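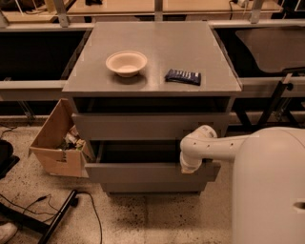

A bowl and a candy bar on top of a drawer cabinet.

Home Features Interviews Recipes Archive Contact

Thoa Đỗ learned bookkeeping before she learned anything about night work, and she still talks like someone who keeps a ledger. For eleven years she has done the overnight shift at the front desk of the Flandholm, a residential hotel with long-stay guests on the upper floors and truckers and salespeople on the lower ones. We met at the end of one of her shifts, when she was having what she calls supper and everyone else in the room was calling breakfast.

I had asked to talk to her about eating at night. She found this a strange subject at first.

"You eat when you're hungry," she said. "But then you find out you're hungry at 3, and there's no place open, and whatever you brought you already ate at midnight. So you have to plan it."

In her first year she did not plan it. She ate from the vending machine by the elevators and drank coffee until the relief clerk came in. She slept badly and gained weight, then lost it too fast when she tried to stop eating on shift altogether.

"I was dizzy checking people in," she said. "A man asked me for a second key and I gave him the key to a different room. Luckily it was empty. That was the night I decided to eat a real meal at work, sitting down, with a spoon."

The meal is usually rice porridge. She makes a big pot at home with chicken backs and ginger and carries it in a wide thermos. Her sister-in-law, Kiều, showed her how to toast the rice in a dry pan first so it doesn't turn to glue by the middle of the night. Some weeks there is salted egg with it, other weeks only scallions and pepper. In August, when the lobby air conditioning struggles, she switches to cold noodles with cucumber.

She eats at half past one. She tried later and found that it sat in her stomach when she lay down in the morning. After the meal she allows herself something sweet, and after that she has only water and tea.

"Coffee stops at 3," she said. "That one I'm strict about. If I have it at four, I'm looking at the ceiling at noon."

The hotel has a small kitchen behind the office, but the night clerk can't be out of sight of the door for long, so she eats at the desk. Guests see her and some of them comment. A few of the long-stay residents now come down around the time she opens the thermos. One of them, a retired welder on the third floor, brings his own bowl.

I asked if she minded.

"No. He doesn't sleep, I don't sleep. He tells me about Gandelar, where he grew up. I've heard about the flood there many times. It's a good story."

She worked for a while at a second job, in the accounts office at Pramavent, and that was the only period when she went back to eating from machines. She was there four afternoons a week and sleeping in two pieces. She kept track of what she spent on snacks over that stretch, because she keeps track of everything, and it came to nearly $1,000.

"I looked at that number and I was annoyed," she said. "That's a lot of rice."

She quit the second job that spring. With the money she had put aside from it, $2,829, she bought a better mattress and blackout curtains and paid off a dental bill.

Her advice for people starting on nights is brief. Eat before you leave home, even if it feels like the wrong meal. Bring more than you think you need. Keep the bedroom cold. She does not believe in supplements and has no opinion on fasting, though she is asked about it often by the younger clerks.

"They read things," she said. "I tell them, try it on your day off, not on mine."

She expects to stay at the Flandholm a few more years. The day manager has offered her the morning shift twice and she has turned it down both times. She likes the quiet, and she says the mornings are full of people who want toast.

When we finished she rinsed the thermos, signed out, and went to catch her bus. She planned to be asleep by nine.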